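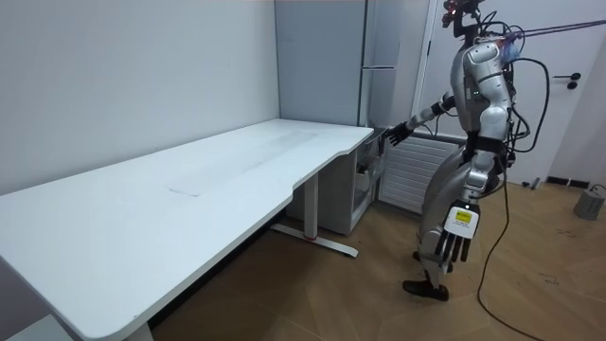 How many hand-driven demonstrations does a robot need before it can do one simple desk task by itself?

Expect a few hundred for one task in one room with one kind of object, and expect that number to go up as soon as you move the furniture. Anyone quoting you a single figure without asking what varies between runs is guessing.

Shares: 26

plywood_monday
Fuller version of what I'm asking. We're a small packing business in Banen and we've been pitched a package called Jevemico. The idea is that one of us puts on a headset and gloves, drives a humanoid robot through a task, records it, and does that over and over until the robot can manage without us. The task they want to start with is picking a bottle up off a desk and putting it back down where it belongs. The sales sheet says 300 recordings and you're done.

I've got three problems with this. First, 300 sounds like a number somebody picked because it fits in a week. Second, the video they sent has no bad runs in it. Third, when I asked whether a person was driving during the video I got two paragraphs back and neither of them had an answer in it.

I'm not against the thing. I've set up conveyors and a small arm that stacks cartons, and I programmed that arm by dragging it from point to point, so I know what teaching a machine by hand feels like when it works. This looks different to me. The arm repeats my points exactly. This is supposed to work out what I meant from watching me do it, and I'd like to know what people have seen for themselves. Please don't send me links to the vendor page, I've read it.

Last updated Saturday, May 15, 2021

shelf_height
Your arm and this are different animals, so you're right to treat them that way. Dragging an arm through points stores the points. If the carton is two inches to the left, it closes on air, and it'll do that every time until you fix it. Recording demonstrations stores what the cameras saw together with what the operator did, and then a model gets trained on the pile. When it goes well it handles the two inches. When it goes badly it does something that looks confident and is wrong in a new way each time, and that's harder to fix than air.

We ran a project at Pearce last year with the same sort of goal. One object, one desk, pick and place. We recorded 629 demonstrations by remote control. We threw out plenty along the way because the operator had paused halfway to think, or nudged the object and then chased it, and the model learns the pausing and the chasing right along with the rest. That's the piece missing from your sales sheet. A recording of a person hesitating is training data for hesitating.

Some things that mattered to us more than the total:

Who drives. With six operators we had six styles. One came in from above, one came in sideways, and the model split the difference and hit the bottle. We went down to two people and wrote out how the approach should go.

How the hand feels to the driver. Ours gave no sense of touch back. You're judging grip by eye through a camera, and a plastic bottle squashes before you see it squash. Ask whether Jevemico gives any force feedback. If they say it's coming, treat it as missing.

Start positions. If the bottle is always in the same place, you have built a very expensive version of your carton arm. Put it near the back, near the corner, close to where the desk edge curves, and with different amounts of liquid in it. Vary where the robot's arms start as well.

Lighting. We recorded in the afternoons. Mornings were a mess.

Budget for the person, too. Our better operator was good for 26 minutes at a stretch before the recordings got sloppy. The vendor will divide total hours by seconds per demo and hand you a lovely figure with no breaks, resets or rebooting in it.

14 people found this helpful
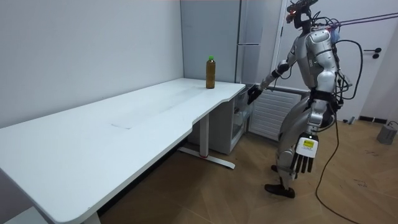
How can I tell if a robot in a demo is working on its own or being driven by someone out of sight?

Ask to have the object moved by you, at a moment you choose, with every operator station in plain view and hands off the controls. A driven robot can look very smooth, and a video can't settle the matter either way unless the operator station is in the shot for the whole run.

If they'll let you visit, do it a dozen times or more and write down every result yourself, including the ones where someone steps in. Decide beforehand what counts as a miss. We had arguments over whether a bottle set down and then tipped over was a success (the software said it was).

I'd also ask for the raw recordings from one full day, picked by you. If all they have is a highlights folder, that tells you how the figure on the sheet was reached.

My own opinion is that collecting demonstrations by remote control is a fair way to teach a robot, and I'd do it again for the right job. Moving one bottle on one desk isn't that job for a small packing shop. You'd be paying for somebody else's research, and you'd likely be handing over the recordings as well. Read that clause.

crankcase
just program it. my arm does the same pick all day and never needed to watch me do anything

2 people found this helpful

night_dispatch
Going to disagree a little with the long post. We tried a Nurkent setup and 300 was enough for us, on a task with almost no variation. Lid goes in a tray, tray is bolted down. It wasn't perfect but it was usable. So the sales sheet may be telling the truth about some task somewhere. The question is whether it's your task, and a bottle that can be anywhere on a desk is a good deal harder than a lid in a bolted tray.

What I'd be more suspicious about is "and you're done." We weren't. Somebody swapped the trays for a shinier kind in May and it started missing, and we had to record more. The extra recording wasn't in the quote. Get a price for the second round before you sign for the first, and get it in writing who drives the robot for those sessions. If it's your staff, count their wages.

The other thing is the legs. Ask what you need them for. If the robot stands at the same desk all shift, a pair of arms on a post can be taught with the same gloves and has a lot less to go wrong. I asked our rep that and was told customers like the look of it.

plywood_monday
Thanks, that's more than I got from the vendor in three calls. I've asked for a full day of raw recordings and a price on round two. They said they'd check. Crankcase, I might well end up where you are, but the bottles come in loose and I can't bolt them down.

Comments: 6

We use cookies to remember your sign-in and to measure visits to this site. By continuing to browse you accept this. Manage settings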